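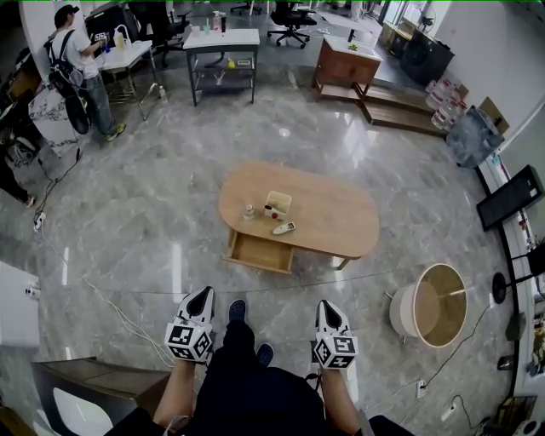 *Handgreifer im Einsatz am Couchtisch. Aufgezeichnet wird am Vormittag, ausgewertet nachts.*

Bei Lirkis wird seit Januar kaum noch von Robotern gesprochen. Man spricht von Episoden. Eine Episode ist ein Handgriff mit Anfang und Ende: Schublade auf, Gegenstand hinein, Schublade zu. Im ersten Monat kamen 2.840 verwertbare Episoden zusammen, das Ziel lag bei 4.000. Wer die Arbeit kennt, weiß, dass beide Zahlen wenig darüber sagen, wie ein Arbeitstag aussieht.

Ich habe lange in der Montage bei Gisler gearbeitet und dort den Umbau auf automatische Linien mitgemacht. Damals wurden Leute versetzt oder gingen, und die Geräte kamen fertig aus der Kiste. Heute läuft es in anderer Reihenfolge. Zuerst kommen Menschen, die dem Gerät etwas vormachen, und diese Menschen sind oft dieselben, die die Tätigkeit vorher gegen Lohn ausgeführt haben. Tekle Tamiru hat bei Telach Ferienwohnungen hergerichtet, bevor er zu Lirkis kam. Er räumt immer noch Tische ab. Nur hält er dabei zwei Greifer, und gezählt wird nach Durchgängen.

Ist das ein schlechterer Beruf? Körperlich sicher nicht. Tamiru sagt, sein Rücken sei besser geworden, seine Handgelenke schlechter. Was ihm fehlt, ist das fertige Zimmer. Früher schloss er eine Tür ab und war mit etwas durch. Jetzt räumt er einen Gegenstand weg, stellt ihn zurück und räumt ihn wieder weg. Danica Babić, die die Schichten plant, hält das für eine Frage der Gewöhnung. Ich halte es für eine Frage der Bezahlung und der Pausen. 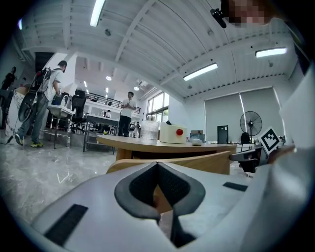
Können, das sich aufzeichnen lässt, bekommt einen anderen Preis. Das ist der Punkt, über den in den Betrieben zu wenig geredet wird. Ein Griff, den man mit zwei Fingern macht, muss mit einem Greifer neu gelernt werden. Die dunkelgraue Backe läuft nach unten spitz zu, und ein kleiner grüner Ball an der Tischkante verlangt einen anderen Ansatz als ein gerippter Kunststoffbehälter in der Mitte. Wer das sauber kann, hat etwas gelernt. In den Verträgen, die ich gesehen habe, steht trotzdem »Hilfstätigkeit«. Costel Stojanović vom Betriebsrat bei Illine versucht seit dem Frühjahr, dafür eine eigene Lohngruppe durchzusetzen. Bisher bekam er eine Zulage, befristet.

Dazu kommt die Frage, was mit den Aufnahmen geschieht. Bei Illine wurden 688 Episoden einer einzigen Mitarbeiterin verwendet, nachdem sie das Unternehmen verlassen hatte. Das war vertraglich gedeckt. Richtig finde ich es nicht. Eine Maschine, die nach ihren Bewegungen arbeitet, bringt Jahre später noch Geld ein, und sie hat dafür einen Stundenlohn bekommen.

Siu-ming Poon, mit dem ich darüber gestritten habe, hält dagegen: Auch ein Maurer bekommt nichts mehr, wenn das Haus weiterverkauft wird. Der Vergleich hinkt. Das Haus mauert keine weiteren Häuser.

Ich bin nicht gegen diese Technik. Ich habe genug schwere Arbeit gemacht, um sie einem Gerät zu gönnen. Aber die Betriebe sollten drei Dinge regeln, bevor die erste Aufnahme läuft: die Eingruppierung, die Begrenzung der Wiederholungen je Schicht und eine Beteiligung an der späteren Nutzung. Martti Keskinen, bei Lirkis für den Einkauf zuständig, nennt den dritten Punkt unbezahlbar. Eine Rechnung dazu hat er bisher nicht vorgelegt. Ich habe ihn im Januar darum gebeten und warte noch.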